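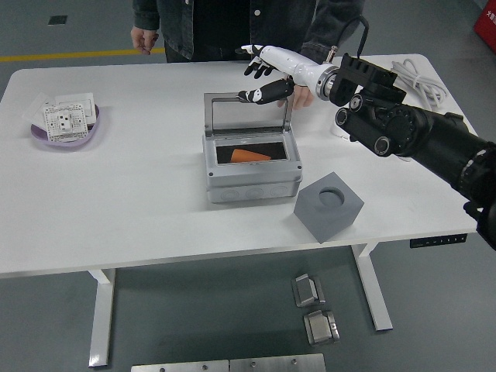 Figure 1. Gray box with a hinged clear lid, open, with a carrot-shaped object inside.

Keeping Carrots Crisp: What I Learned About Root Cellars in Setmont

I picked root cellars because my grandmother's house in Setmont has one and I was scared of it as a kid. My partner on this project was Stefaniia Bilyk, who did most of the measuring while I did most of the talking to people (fair trade, I think!).

The oldest cellar we found is out on the Fostbridge road and has 1775 cut into the stone over the door. It still gets used! Amparo Campos let us in and showed us how she packs carrots in damp sand, tops twisted off, no two touching. She doesn't wash them first. I had always assumed you would want them clean, but she says the dirt stays on until the day you cook them.

For our own test we kept carrots two ways for 9 weeks, starting in October. One batch went in a bucket of damp sand in my grandmother's cellar, and the other sat in a bowl on the kitchen counter. The counter carrots were bendy by the end of the first week and pretty sad after that. The sand ones still snapped when we broke them at the end, although two had started growing little white hairs, and Stefaniia refused to taste those. I ate one and it was fine, maybe a bit sweeter than I expected.

If we did this over I'd keep a better log. We skipped the humidity readings for a while because the meter was at Stefaniia's house in Celport and the bus is slow. I'd also like to try beets, and maybe sawdust in place of sand, which Amparo says is lighter to carry down the steps.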